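Brush Stands and Desk Things: The Gallery

I went through the writing-desk section at Posberg in March expecting to be talked into something. I had read the usual claims about brush stands: that hanging a brush keeps the hair straight, that a good stand changes how you work, that carved wood "brings calm to the desk." I own 13 brushes and kept most of them in a jar for years, tips up, and they are fine. So take these notes as coming from someone who needed convincing and was only partly convinced.

Prices are left out except in one spot, because they changed between my two visits and I don't trust either set.

The reason people give for a hanging stand is drainage. You rinse the brush, squeeze it, hang it with the tip down, and the water runs away from the handle instead of sitting where the hair is glued in. I believe that much. I have lost one brush to a loose head, and the jar probably did it. What I don't believe is that the stand has to look like the gate of a temple to do the job. A nail in a shelf edge and a loop of string would drain a brush just as well.

Then there is the matter of dust. Every piece of openwork near the table is a place for dust to settle, and later for ink to settle on top of the dust. The sellers at Charbonneau, who carry a similar line, told me a soft paintbrush gets into the scrolls easily. So you buy a brush to clean the thing that holds your brushes. I wrote that down and moved on.

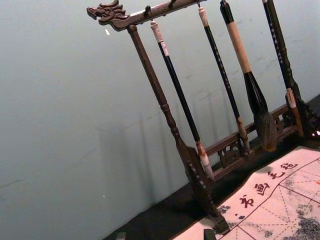 Dark brown stand with a dragon's head at the end of the crossbar, four brushes on metal hooks. The turned posts I could live with. The fretwork rail I would be cleaning forever.

I'll give the dragon its due. The ridged crest and the open snout are the sort of detail cheaper stands tend to skip, and I spent longer on it than I meant to. Whether it is carved by hand is another question. The card said "artisan finished," a phrase that can mean a person with a chisel or a person with a rag. I asked, and got the card read back to me.

The brushes interested me more. The big one with the thick, dark brown bristles is the only one of the four I'd want a hook for, since a head that full holds a lot of water. The thin one with the small light brown tip would be all right lying on a folded towel. A mixed set like this always looks generous, but I'd like to know how many buyers ever use all of it. In my case the answer with the last set was 2.

The stand was marked at 400 on my first visit and 176 on my second, which tells you how seriously to take the first number. Dokidero has plain ones with straight posts and no animals, and Drerkero sells a folding kind that I have not tried and am not in a hurry to.

I did buy a hanging stand in the end - a plain one, no dragon. The jar is still on the desk. It holds pencils now, and a couple of brushes I couldn't be bothered to move.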